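Utstead Gift Fair Group
Minutes of the planning meeting

1 July 2026
Posted by Anca Jitaru

Present: Bianca Voicu (chair), Anca Jitaru (minutes), Ene, R. Larkik, the two stallholder reps for the craft side, one rep for food and drink.
Apologies: the Womlow shop, who sent written comments (see item 4).

1. Minutes of the last meeting

Agreed as a correct record, with one change. Under "Wrapping", the charge for large boxes should have read "to be decided" and not "no charge". Anca to correct the copy on the website.

2. Matters arising

The hall booking is confirmed for both days of the fair. The kitchen is included on the first day only. Bianca has asked for the kitchen on the second day as well and is waiting to hear.

The old banner has the wrong opening time on it. Ene said a patch could be sewn over the time and would match well enough from the road. Agreed to do this and not buy a new one this year.

The card reader used last time dropped its connection near the back wall. Stallholders along that side will be told to bring their own or to send customers to the front desk. Larkik will test the signal at different points when the hall is next open.

3. Money

The balance brought forward is £589. Stall fees received so far come to £387, with more still to be paid. The hall deposit has gone out already and is not in either figure.

Ene asked whether late payers should lose their place. Bianca said a reminder should go out first, as the email with the bank details went to some people's junk folders. Agreed that anyone who has not paid or been in touch by the end of July will have their stall offered to the waiting list.

Printing for the gift guide was quoted at £400. This was thought to be high. Anca will ask for a price on thinner paper and a second price without the colour cover.

4. The printed gift guide

This took up most of the meeting.

Bianca reported that the last guide was sorted by price only, and visitors had found it hard to use. People came to the desk asking for "something for my mum" or "something for a man who has everything" and had to be walked round. She proposed sorting by who the present is for, with the price shown beside each entry.

Larkik was in favour but did not want headings for men and women. A lot of the stock would suit anyone, and the soap stall had been left out of the men's page last time although it sold well to men. After some discussion the headings were agreed as follows:

- New home
- New baby
- Cooks and bakers
- Gardeners
- Children under ten
- Teenagers
- Thank you presents
- Something small to post

"Grandparents" was suggested and not taken up. Ene felt it ended up as blankets and tea every time.

The comments from the Womlow shop were read out. They asked that gift vouchers be listed, as they sell a good many in winter and the voucher can be used in either of their rooms. The craft reps were not keen, on the grounds that the fair is for things people can pick up and look at. It was agreed that vouchers may go on the back page in a short list, with no picture, and that each entry must give the expiry date in full.

The Womlow shop also asked if larger stalls could have two entries under one heading. Not agreed. Every stall can have one entry under each heading that fits, up to a limit that Anca will work out once the page count is known.

Wording of entries was discussed. Bianca asked that stallholders avoid "perfect" and "unique", which were on nearly every line of the last guide. Entries should say what the thing is, what size it comes in, whether it can be personalised and how long that takes. Anca will send round a short form for this.

5. Wrapping table

The wrapping table was busy on the last afternoon of the previous fair and people gave up queuing. Two tables were proposed, one for small items and one for anything that will not fit in a carrier bag. Ene pointed out that the second table would block the fire door if it went where the first one was. Larkik suggested the stage end, next to the coat rail. Agreed, subject to measuring.

Charges: small items stay the same. Large boxes will be charged, at a rate to be set when the cost of paper is known. Ribbon is included. Gift tags are included. Bows are extra.

Brown paper will be the standard choice, with one patterned paper for children's presents. The shiny paper left over from last time is to be used up first on awkward shapes, as it does not show the joins as badly.

The food and drink rep asked that jars be wrapped by the stall selling them, as two came back last time with loose lids. Agreed.

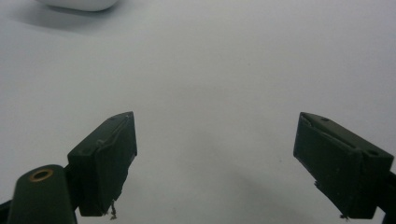
6. Personalised items

Three complaints were received after the last fair about names spelt wrongly on engraved or stitched goods. In each case the name had been taken down by ear. From now on the customer must write the name on the order slip in capitals and initial it. The stall keeps one copy and the customer keeps the other.

The last date for personalised orders to be collected in person will be printed on the slip. Anything not collected will be held by the stall and not by the front desk.

7. Returns

The notice about returns is to go up at the front desk and also by the exit. The wording is unchanged, except that "with receipt" will be made larger. Stallholders who have their own policy must show it on their stall and it cannot be less generous than the one on the notice. Earrings and food remain outside the policy.

Ene asked what happens when the present was bought by one person and returned by another. Bianca said an exchange should be offered if the label is still on. Stalls are free to do more than that.

8. Any other business

The school has asked for a table to sell cards. Agreed at no charge, near the entrance.

A request for a dog treat stall was received. There is already one on the list, so this goes to the waiting list.

Parking at Utstead will be the same as before. Unloading at the side gate must be finished before the doors open.

Actions

Anca: correct the last minutes; new printing prices; entry form for the guide; reminder to late payers.
Bianca: kitchen on day two; reply to the Womlow shop.
Ene: patch for the banner; paper and ribbon prices.
Larkik: signal test; measure the stage end.

The next meeting will be held once the printing prices are in. Anca to circulate a date.

Comments

Pat M.
Could "something small to post" give the weight as well? I bought a lovely candle last time and it cost more to send than it did to buy.

stall by the stage
We were next to the coat rail last year and it gets very tight when it rains. Please measure with coats on it.

Anca Jitaru
Passed on to Larkik, thank you. Pat, I have added a line for weight to the form.

Jo
Is the patterned paper the one with the foxes? My two would like that again.

Recent items

Stall fees and how to pay
Waiting list: how it works
Returns notice (to print)
Minutes of the previous meeting
Order slip for personalised goods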